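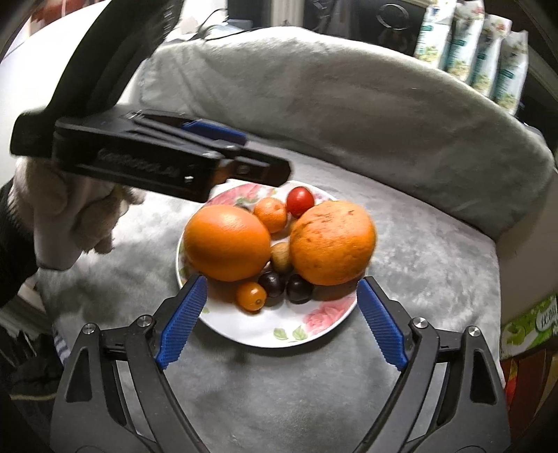 Grippers open at the plate, fruit still piled up.

Gripper jaws stop closing partway, no error shown

Asked by ustville_bench in Grippers and Hand Tools
Viewed 1,695 times

I have a pair of hand-held grippers with blue finger pads, used for recording pick and place with fruit. The left one has developed a fault. I squeeze the trigger, the jaws start to close, and then they stop short by the width of a plum or so. If I let go and squeeze again it will sometimes close all the way. The logged width says fully closed either way, so I have a batch of recordings where the number is wrong and no warning was raised.

What I have tried:
Restarted the logger and redid the zero.
Swapped the cable with the one from the right gripper. Fault stayed on the left.
Cleaned the pads.

It gets worse after 15 minutes of use. On small fruit it drops nearly every pick. On the big oranges you would not notice, they are wide enough that the jaws never get to the bad part of the travel. The firmware is 2,725, same on both. Is this mechanical or is it the encoder?

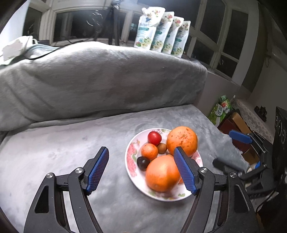 Mesfin Araya replied:
Mechanical, I would say. If it was only the encoder, the jaws would still close and just the number would be off. You have both, which points at the linkage binding and the encoder reading the trigger side instead of the jaw side. Take the power off first. Then back each pivot screw out a quarter turn and work the jaws by hand. If they move freely, the screws were too tight. Ours at Wano came from the shop like that. Put thread lock on when you are done or they will walk out again. Also check the return spring for a bent end.

Don't keep the recordings from that batch unless you can correct the width from video.

2nd answer, from wurker:
Had same thing, sent it back to Kelmendi, they changed the whole arm. Took 3 weeks. No idea what was wrong with it

3rd answer:
Update the firmware

Comment from ustville_bench:
Firmware made no difference. One pivot screw was very tight. Loosened it and the jaws close now, but the width still reads a bit low near the end, so I will redo the calibration in the morning. Keep fingers clear when you test it, the jaws snapped shut on my thumb once the screw let go.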